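Cables, leads and cords: storing and looking after them in the home workshop

Last updated 20 August 2025

Most extension leads that end up in the bin have failed within a hand's width of the plug or the socket. The conductor is made of many fine copper strands, and repeated tight bending in one spot breaks them one at a time. The outer sheath usually looks fine until the lead is running warm. The notes below apply to ordinary extension leads, appliance cords, chargers and the low-voltage odds and ends that collect in a shed.

Bend radius

For light flexible cord, keep any permanent bend no tighter than six times the outside diameter of the cable. A cord that flexes in use should be given more, and ten times is a sensible figure. Wrapping a lead around your elbow puts a twist in every turn and makes the coil uneven. Wrapping it around the body of the tool is worse, as the first turn bends hard at the cord entry.

Coiling

Use the over-under method for anything longer than a few metres. The first loop goes on normally, the second is turned under with a half twist of the wrist, and so on alternately. The twists cancel and the lead will pay out straight. Start from the socket end so that the plug comes off first. Tie the coil with a hook-and-loop strap fixed to the cable itself. Do not use wire twist ties, and do not pull a plastic cable tie tight over a soft sheath.

If a cord has taken a set, lay it out in full on warm concrete for an hour and recoil it. Do not hang weights on it.

Hanging storage

A single nail will crush the bottom layer of a heavy coil. Use a wide support, such as an offcut of 90 mm PVC stormwater pipe screwed to the wall. The bracket I use is the Vondatine double hook, bought in April, which came in a pack of 2 and is rated well above anything in my garage. Mine are set 149 cm off the floor, clear of the mower handle.

Moving leads and hoses

Where a cable has to follow something that moves, leave a generous loop at the joint and anchor it on both sides, away from the point of flex. The same applies to a drop lead over a bench or the cord on a radial arm saw.
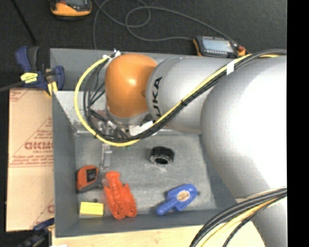 Yellow cable looped wide at the wrist joint of a KUKA arm.

Anchor points should grip the sheath and never the connector. Spiral wrap is preferable to tape for bundling: it can be opened to add or remove a cable, and it leaves no adhesive. Tape residue comes off with eucalyptus oil on a rag. Test a hidden spot first, as it will soften some rubber compounds.

Sorting the box of unknowns

Power supplies should be labelled on the day they arrive. Write the appliance on the brick with a paint marker and again on a tag near the small plug. Note voltage, current and polarity - the barrel may fit equipment it will destroy. I keep mine in zip-lock bags in two Illach tubs, mains leads in one and everything else in the other. The last sort-out took 53 minutes.

Inspection

Check leads before use for cuts, flattened sections, discoloured pins and sheath pulled back from the plug. Any exposed inner insulation means the lead is finished. Cut the plug off before discarding it so that it cannot be picked up and used by someone else. In most parts of Australia repairs to mains leads are work for a licensed electrician, and a replacement usually costs less.

Always unwind a reel completely before running a heater or a compressor from it. A wound reel cannot shed heat.

Thanks to Pao-chu Kao for the correction on socket-end coiling.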